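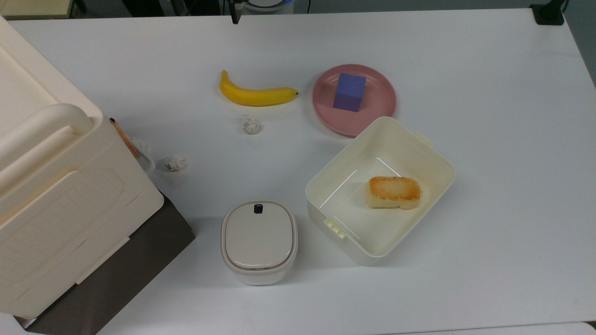 Clinmont Tabletop Challenge

Updated August. By the Clinmont robotics club wiki team

The Clinmont Tabletop Challenge is a student robotics contest and semester project run by the robotics club at Clinmont. Teams program a robot arm to put away a table of mixed household things. Open to all years. No entry fee. Usually just called "Tabletop" or, in older club notes, "the tidy task".

Background

Started as a class assignment in the intro automation course. Students had to move one foam cube from a plate to a bin and back. Most groups finished early and started adding stuff on their own, toy food, cups, paper. The club took it over the next year and wrote down rules. The first rule sheet was one page. Current one is longer, mostly because of arguments about the paper balls (see Scoring).

The cash side is small. Wevidero, a local parts shop, covers replacement fingertips and the odd cable. Clalik is the name of the club's own control software, written by students and passed down, with all the problems that brings. Documentation is patchy. New members are told to read the code comments first and then ask.

Format

A run is one attempt on one table. The objects are set out by the other team, which is a newer rule and a popular one. Before that teams set out their own tables and everything ended up in suspiciously easy spots.

Usual objects: a pink plate, a purple foam cube, a yellow banana, crumpled white paper, an open cream bin, a small lidded container, some kind of drawer or cabinet. Not every object is in play every run. A task card says what goes where. Typical cards:

- trash into the small container
- cube off the plate, into the bin
- open the drawer, put one item in, close it
- banana onto the plate

Drawer cards are worth the most and fail the most. The handle is a cutout so the fingers have to go in at the right height and then pull straight back. Pull at an angle and the whole unit slides along with it. Some teams come in from above, others keep the wrist level and creep forward. No agreement on wich is better, the club has kept both aproaches in the shared code. 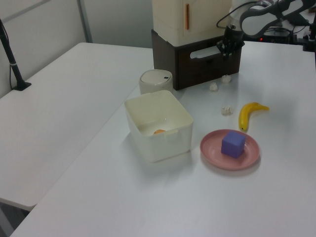
Teams get time on the shared table in the evening, after classes, and have to leave the code in a state where the next team can start. This is not always followed. A log sheet is kept for crashes, bumps and lost objects.

Practice runs are recorded. A team needs at least 31 logged practice runs on the same task card before it can ask for a scored one. The number came out of a meeting and has stuck. Runs where a person touches the table don't count, neither do runs stopped by the e-stop.

Scoring

Out of 100. Up to 70 for finishing the card, the rest for time and for not knocking anything over. Dropping an object off the table ends the run with whatever points are on the sheet by then.

Paper balls are the sore spot. Light, never the same shape twice, and they roll or flatten when grabbed. Early rules called for fresh paper each run, which meant no two runs were the same. Now the balls get reused until they go flat. A ball resting on the rim of the container counts as in if it stays there when the arm goes home.

Plates: touching is fine, pushing is fine, flipping costs points.

Teams and results

Team names change every semester, the one exception is Zou, a name handed on from one group to the next since the class days. Zou was first to clear a full drawer card without a restart. Their method was slow, and later groups sped it up by skipping a second look at the handle before closing the fingers. Worked on some tables, badly on others.

The run archive holds 492 scored and practice runs. Older ones are missing notes. Anyone in the club can use the archive for class reports, just say which card and which software version.

Known issues

Shadows near the bin throw off the color matching, worst with the cream objects on the white tabletop. Cable drag on the arm when it reaches far back. Clalik sometimes keeps the last grip width from the previous run, so check it before starting. A fix is in testing.

See also

Intro automation course, cube exercise
Club safety sheet
Task card list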